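Teach a robot to work in a kitchen — paid participants wanted in Pundwood

Have you ever tried to show someone how to do a small job with your hands and found that words just got in the way? If so, you may enjoy spending a morning or an afternoon with us at the Nammont Lab this June. We're looking for people from all walks of life to steer a robot through everyday kitchen tasks, and we would love to hear from you whether you play video games every night or have never picked up a controller.

All of the work takes place in a simulated kitchen. You'll sit in a comfortable chair, hold a hand controller, and guide the gripper on the screen as it reaches for things, picks them up, and moves them somewhere else. Our software, Sandhu, records each movement you make, and those recordings become the lessons a robot learns from. Some people are quick and some are wonderfully careful — we need both, so please don't worry about being "good" at it. 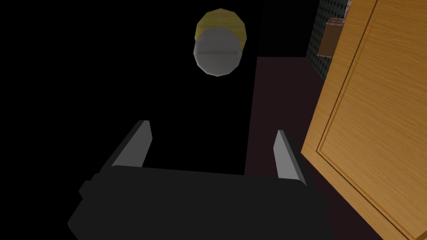 The gripper's view in Sandhu, fingers open, with a cylindrical object ahead and a wood-grain panel close by on the right.

A session lasts 2 hours, including a practice round and a break with coffee or tea (and usually cookies). We pay $200 for a completed session. If you need to stop early for any reason, just say so and we'll pay you for the time you've given us.

You should be 18 or older, comfortable reading instructions in English, and able to look at a moving picture on a screen without feeling ill. Glasses are fine. Left-handed people are especially welcome, as our earlier groups leaned heavily to the right!

We're at 388 Cerlow Street, up one flight of stairs or by the elevator at the back.

To sign up, call the front desk at extension 453 and ask for Tomomi Fujimoto, or stop in between 9 a.m. and 4 p.m. Tell us which hours suit you, and please mention anything that would make the chair or the controller easier for you to use.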